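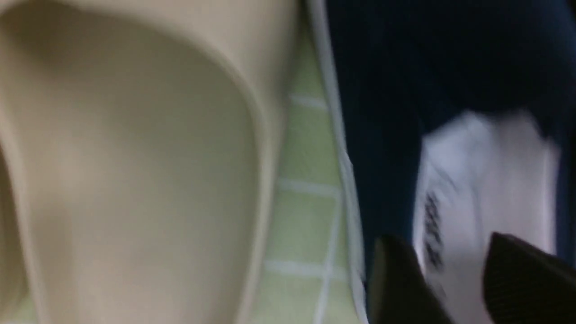
Wrist view during a trial: gripper fingers at a white label on navy fabric.

Frequently asked questions: the Mavine grasping study

Published 1 May 2018 by the Dellwood Robotics Group

What does the study examine?
The study asks whether a robot can learn to handle soft household items using only the view from a small camera at its wrist. No overhead camera is used.

How much data was collected?
The Mavine set holds 200 trials, recorded in March at our Ulstead site. A further 20 were kept apart for testing.

What was the result?
The method completed 17 of the 20 test trials. Our earlier method, Catacutan, completed nine.

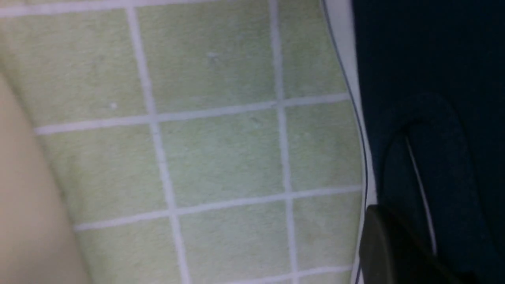 Why are blurred views kept in the training set?
Close views from a moving wrist are seldom sharp. Removing them lowered the score in our early checks, and they are now retained.

Does the method depend on the surface beneath the items?
This has not been settled. Strong grid patterns such as tiles may help the robot to judge its own movement, and further tests on plain surfaces are planned.

Is the data available?
Requests from research bodies may be sent to the address held by the group office.

Shares: 9
Contact | © Dellwood Robotics Group | Back to top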